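Liste de contrôle sécurité – Portes ouvertes, atelier robotique
Site de Kondstead, halle 2
Contrôle effectué le 3 février 2025 par Flurina Danzer
Contresigné : Sumathi Amin (après relecture, et après le café)

1. Accès et circulation
Sortie de secours dégagée : OUI. Elle servait de vestiaire à neuf heures, elle ne sert plus de vestiaire.
Jauge affichée à l'entrée (19 personnes par groupe) : OUI. Affichée derrière la porte ouverte. Affiche déplacée.
Câbles au sol couverts : PARTIEL. Il manque un passe-câble côté Reisinger. Le tapis posé à la place est très joli et fait trébucher tout le monde. À remplacer.

2. Poste de démonstration « cuisine »
Arrêt d'urgence accessible au démonstrateur : OUI.
Arrêt d'urgence accessible aux enfants de moins de dix ans : OUI aussi, hélas. Prévoir un capot.
Distance public / bras marquée au sol : OUI, 200 cm, ruban jaune. Le ruban se décolle dans l'angle.
Vitesse bridée en mode visite : OUI, vérifiée au pupitre.
Objets sans arête vive ni verre : à revoir avant chaque groupe. Le plan de rangement prévoit une table claire et lisible. Le plan de rangement est un texte optimiste.

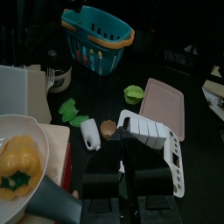
Poste cuisine, vue du poignet : panier, salade, poivron, et la pince au premier plan.

Commentaire : la demi-coquille d'œuf reste à côté du petit pichet blanc, Sumathi y tient. La fourchette en plastique a les dents en l'air ; la coucher avant l'ouverture. Le manche gris foncé, en bas à gauche, est à rentrer vers le centre de la table.

3. Personnel et consignes
Démonstrateur formé présent en permanence : OUI, sauf pause déjeuner. Bras hors tension pendant la pause : OUI, clé retirée.
Discours d'accueil mentionnant le risque de pincement : OUI, entre deux plaisanteries. Supprimer la seconde.
Extincteur contrôlé : OUI, en janvier. Étiquette Bunorgate n° 996 lisible.
Trousse de secours complète : NON. Elle contenait 11 pansements et une agrafeuse.

4. Avis
Ouverture autorisée sous réserve du passe-câble, du capot et de la trousse. Nouveau passage avant le premier groupe.

Commentaires (3)

Astevham_visiteur
Venu avec mes deux filles. Elles ont surtout retenu le poivron. Très bon accueil.

M. P.
Le tapis est toujours là.

Flurina Danzer
Il est en cours de départ.

Ce site utilise des cookies pour mesurer son audience. Accepter – Refuser – Personnaliser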